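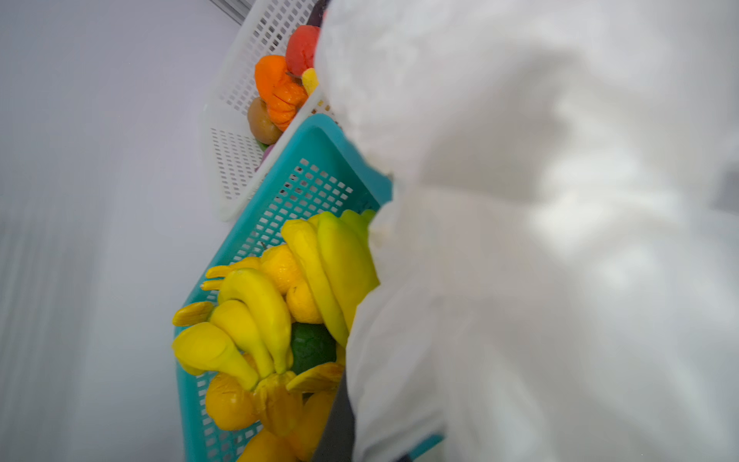
Figure 5.1 Mixed fruit in a teal plastic basket: bananas, citrus and an avocado. The pieces are artificial.

Chapter 5
Mixed Loads in Open Containers

A container that holds one kind of item can be planned from a single set of dimensions. A mixed load cannot. Round pieces settle into the gaps left by long ones, and curved pieces such as banana bunches leave spaces that depend on which way they face. In Figure 5.1, two round citrus fruits lie between banana bunches, with an avocado wedged beneath them.

This chapter treats the open basket as a packing problem. Section 5.1 defines fill level and void space – the two quantities used in all later sections. Section 5.2 covers the order of loading. Section 5.3 deals with contact pressure and bruising, using the Skastbridge tables for a basket loaded to 60 percent of its volume. Model fruit is suitable for the exercises in the first two sections only.

Before starting, review the method for measuring irregular volumes in Chapter 4.

Terms introduced: fill level, void space, nesting, rim clearance.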